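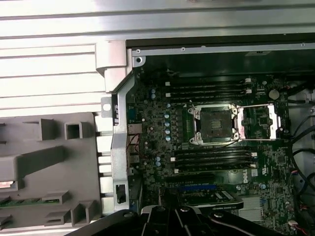

The Stotstead Refurbishment Program receives retired office workstations from businesses and schools across the district and returns them to service in community learning centres. Each computer is opened and assessed before any part is fitted. Dell boards are common among the donations, and an open socket between two empty banks of memory slots is the usual starting point for a rebuild. The program has placed 2,135 machines to date. This gallery records work at the Pendbridge workshop in March.

Processors are stored apart from their boards and are matched to a machine by the model number on the lid. Intel Xeon parts are kept in a separate tray from desktop models and are handled by the edges only.
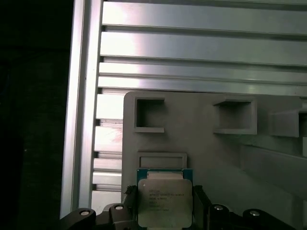 Matching is recorded on the job card, together with the board revision and the quantity of memory to be installed. A card remains with its computer until final testing, which takes 3 hours.

The processor is lowered squarely into the open socket. The alignment marks must agree before the load plate is closed, and no pressure is applied by hand.
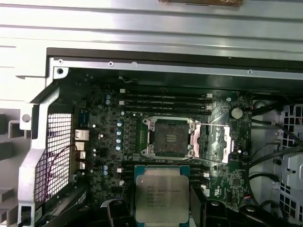

Liliana Piras writes that her centre's rebuilt workstations have run without fault through two terms, and asks whether older boards will continue to be accepted. They will, provided the socket contacts are sound.

Cases are laid on their sides on the bench with the side panel removed. Drive cages and front cabling are left in position wherever possible.
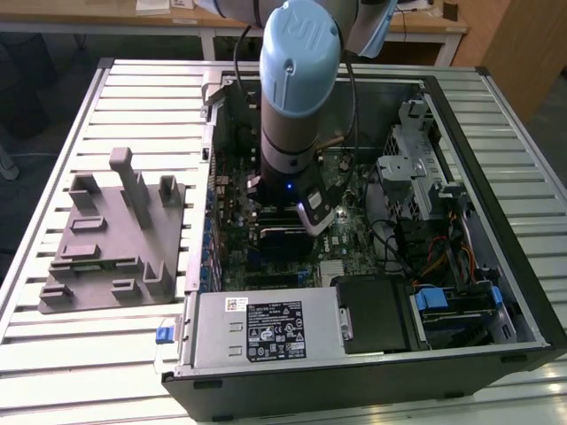
Once the heatsink is seated, cables are checked for clearance and the panel is refitted. Over 600 workstations are expected to pass through Pendbridge this year. Enquiries about donations may be directed to Blair Innes, Workshop Coordinator.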